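# Why do blocks live in bins?

If you have a set of building blocks at home, you'll know that they never stay where you put them. You build a lovely tall tower before tea, and by bedtime there is one block under the sofa, one in your slipper and another that you will find with your bare foot in the morning (ouch!). People have been making blocks for children for a very long time, and for just as long they have been looking for good places to keep them.

The simplest place of all is a bin. When we say "bin" in this explainer we don't mean the one for potato peelings. We mean an open box with a flat floor and four walls, and no lid to fiddle with. You can reach straight in from the top, have a good rummage and take out the block you want.

## What the walls do

Imagine tipping your blocks onto a bare table. Some would slide, some would tumble, and a few would very likely go over the side. Now imagine tipping them into a bin instead. They still slide and tumble, but sooner or later they bump into a wall, and there they stop. A block that has come to rest against a wall often ends up lying neatly alongside it, as if somebody had lined it up on purpose. Others stop in the middle, pointing whichever way they like.
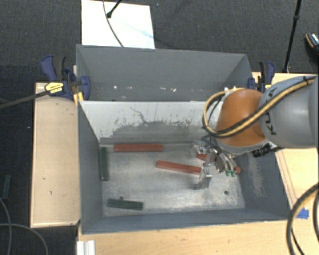 **Why are long blocks harder to put away than cubes?**

A cube is the same whichever way you turn it, so it will fit into any gap that is big enough. A long block has to be turned until it points the same way as the gap, and that takes a bit more thinking and a bit more wriggling of the fingers.

## Red ones, green ones

Colour is a great help when you are tidying. At the Botach toy library, where I help on sorting mornings, the biggest set has 138 blocks in it, and looking for one particular block in a heap like that could keep you busy until lunch. So we sort by colour first and by length afterwards. Your eyes are very quick at spotting red next to green, much quicker than they are at telling a long block from one that is only a tiny bit longer.

Some people find red and green hard to tell apart, by the way. If you are one of them, or you are tidying with a friend who is, sort by shape instead and it will work just as well.

## Try it yourself

Find a shallow box and 17 blocks. Hold them just above the box and let them go gently, then look at how they have landed. Which ones are touching a wall? Are any lying across each other? Give the box a little shake and look again. You may well find that they have settled down lower and closer together.

When you've finished, put a second box right beside the first and move the blocks across, one at a time.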